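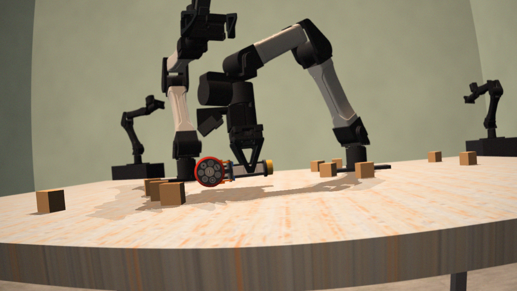
Ticket: Natiler sim, drum tool pick episodes failing export
Opened November 2, 2021
Queue: data gathering / Grelmont pipeline
Priority: high, training run is waiting on this

Problem is with the pick set we started overnight. Target was 900 good episodes, export only wrote 554 and then quit. No crash, the job says complete. Same setup as always, two arms on the round table, random start poses. The gripper comes down mid-body on the drum tool, between the red-rimmed disc and the yellow end cap, and the brown cubes are the clutter. Grasp itself looks fine on playback. So probably not the policy, probably the filter or the writer.

Tried so far
Restarted the export with the same seed. Stops at 554 again. Exactly the same number so its not random.
Changed seed. Stopped at 400. Hm.
Disk is fine, plenty free.
Rolled back to the May build of the exporter. Wouldn't read the new episode headers at all, gave up on that.

Log line that keeps showing up just before it quits:
WARN clutter check: object overlap at reset, episode dropped
and then
INFO no more episodes, closing

Update 1
Counted the raw folder. 1,850 raw episodes in there, so there's loads to pick from. The exporter is not running out, it just thinks it is. Looks like a dropped episode returns an empty item and the reader takes empty as end of list. After the first few drops it retries, then there's a limit somewhere — havent found it yet.

Also the overlap check seems way too touchy. Opened a dropped one in the viewer and the cubes were close together but not inside each other. Checked a few more, same. I think it measures centre to centre and forgets the cubes are turned, so a tight cluster always trips it. We want the tight clusters! That's the hard case for the learner, if they all get thrown out it only ever sees neat spread out cubes.

Update 2
Found the limit. It's in the Medeiros config, not ours. max_empty, was set low by whoever copied the file across from the drawer task. Raised it as a test and the export went past 554 and kept going. Stopped it by hand, didn't want a half fixed set going into the shared folder.

Still to do
- reader should skip empties, not count them. Proper fix, not just a bigger number
- overlap check to use real box corners
- rerun export from raw, no need to record anything again
- spot check second arm joint values. Saw zeros in a couple of episodes where that arm was clearly raised, may be a seperate bug, will open another ticket if so
- tell Florkmont their copy of the set is short, they pulled it this morning

Update 3
Skip fix is in on the test branch. Export got to 900 and stopped there by itself like it should. Files open, lengths look right, labels match the grasp step on the ones I played back. Tight clusters still missing from this one because the overlap change isn't merged yet, so please DON'T train on it. Name ends in _partial.

Box corner check is written, needs a second pair of eyes. It's slower at reset but not by much. If someone from the sim side can look before end of day I can run the whole lot tonight.

Zeros on the second arm: still there after re-export, so they're in the raw files. Not the exporter. New ticket coming.

Status: open, waiting on review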